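Category: Workshop Basics > Storage and Tool Care

Setting Up a Tool Inventory for a Small Repair Shop

A tool inventory is a list of every tool a shop owns, where it is kept, and what condition it is in. The procedure below uses a spreadsheet and printed labels. It was written for the Barrientos repair shop and has since been used without changes at the Cuvberg site.

Before you start

You will need a spreadsheet program, a label printer or permanent paint marker, and a place to lay tools out. Put borrowed tools to one side. They go on a separate sheet and do not get a number.

Step 1. Define locations

Assign a code to each storage location before you list any tools. Use one letter for the type and two digits for the unit:

C = cabinet
D = drawer
R = roll or pouch
W = wall panel

A drawer inside a cabinet gets both codes, joined by a hyphen (C02-D04). Rolls and pouches are treated as locations even though they move. Record the roll's home shelf in the notes column and update the record only if the home shelf changes.

Empty one location at a time onto a flat surface. Finish it before opening the next.

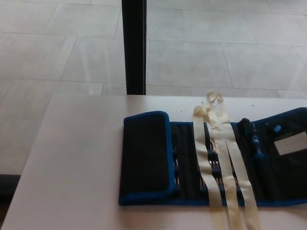 Fabric tool roll with blue binding, opened on the tabletop.

Step 2. Assign numbers

Number tools in the order you reach them. Do not build the tool type, size, or purchase year into the number. Coded numbers break down when a tool is reclassified or a category fills up.

Use 4 digits with leading zeros, so that tool 911 is entered as 0911. Format the column as text, or the spreadsheet will drop the zero. The combined list for both sites currently ends at 2,036, entered as 2036 with no comma.

Never reuse a number. If a tool is scrapped, change its status and leave the row in place.

Step 3. Fill in the record

Each row has 6 columns:

Number
Description
Size
Location
Status
Notes

Write descriptions with the noun first: "wrench, combination" and "pliers, long nose." This keeps similar tools together when the list is sorted. Put metric and inch sizes in the same column and always include the unit.

Status takes one of these values: in service, out for repair, missing, scrapped. Set the column to accept only these entries. Free text in this column makes filtering unreliable.

Step 4. Mark the tools

Clean the marking area with alcohol and let it dry. Apply the label to a surface that is not gripped or struck. On tools too small for a label, mark the location instead and enter "unmarked" under Notes.

Do not engrave torque tools or measuring tools. Label the case.

Step 5. Check the list

Print the list sorted by location. Go to each location and compare the contents with the printout. Correct the spreadsheet the same day. At Barrientos a full check is done every August, and drawers in daily use are checked monthly.

If a tool turns up in the wrong location, return it first. Change the record only if the same tool is found there again at the next check.

Last updated: August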